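**Red kurta bled in the wash, can I save the rest of the load?**

Hi all! I moved to Lordale in December and I'm still getting used to the shared washer in my building. I put a red cotton top in with my pillowcases (I know, I know) and now they're pink. Two things I'd love help with:

- Can the pillowcases go back to white, or are they rags now? 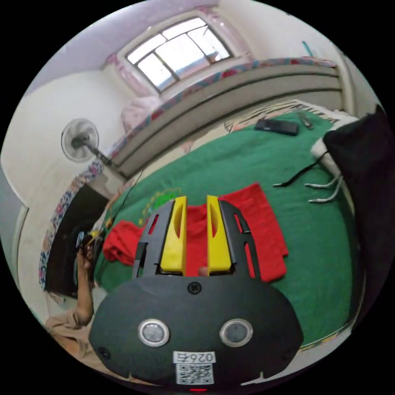 - How do I get the red one to stop bleeding? I paid 500 for it at a market in Stestham and I'm not giving it up!

It's all been air dried, no dryer yet. I've got a tub of oxygen bleach but I'm scared of it, to be fair.

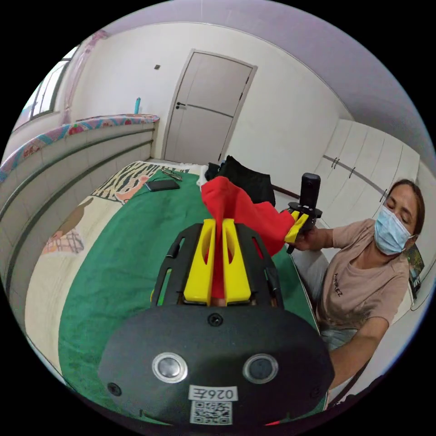

### 2 answers

**Venla Manninen**

Oh, don't toss them! Pink is fixable if you skipped the dryer. Fill a tub with warm water, add the oxygen bleach (go by the scoop on the label), and leave the pillowcases in overnight. Mine took a second soak. Then wash them on their own and check before you use any heat.

For the red, cold water only, by itself, for the next few washes. I throw in a color catcher sheet too and I swear by them.
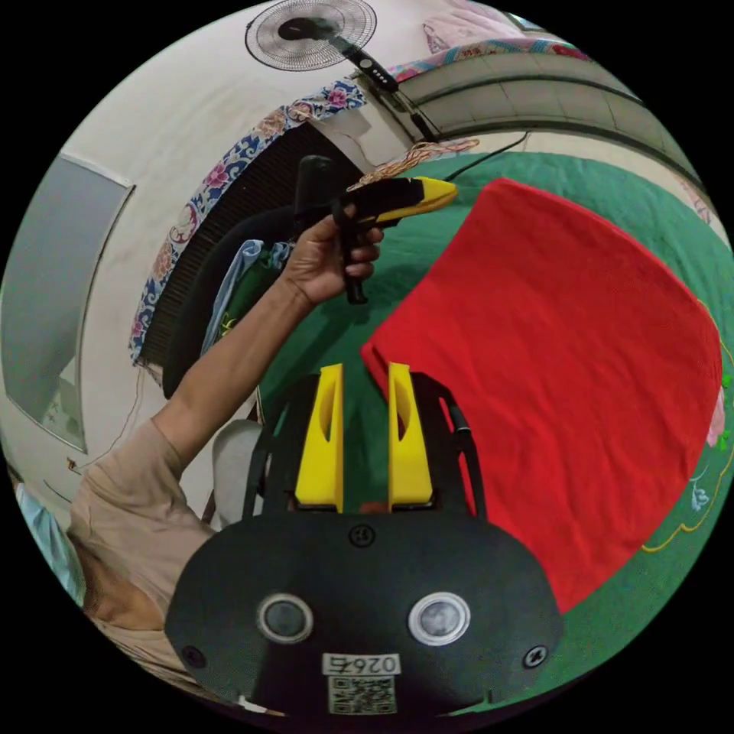 Aled Llewellyn replied that vinegar does the same job for pennies. I've tried it, Aled, and my sink was still pink!

**Urho Mäkelä**

Just wash it at 20 instead of 40 and keep it away from light stuff. I've got a red bedspread that bled for a whole year, so I gave up and made it a picnic blanket. 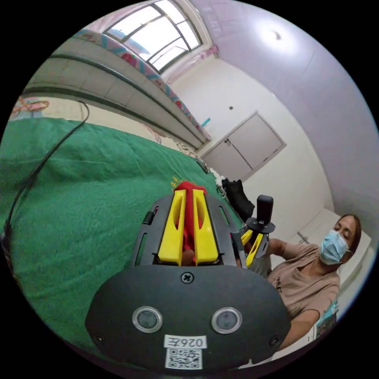
Also turn it inside out, and don't leave it sitting in the machine after the spin. That's how I ruined my gym socks.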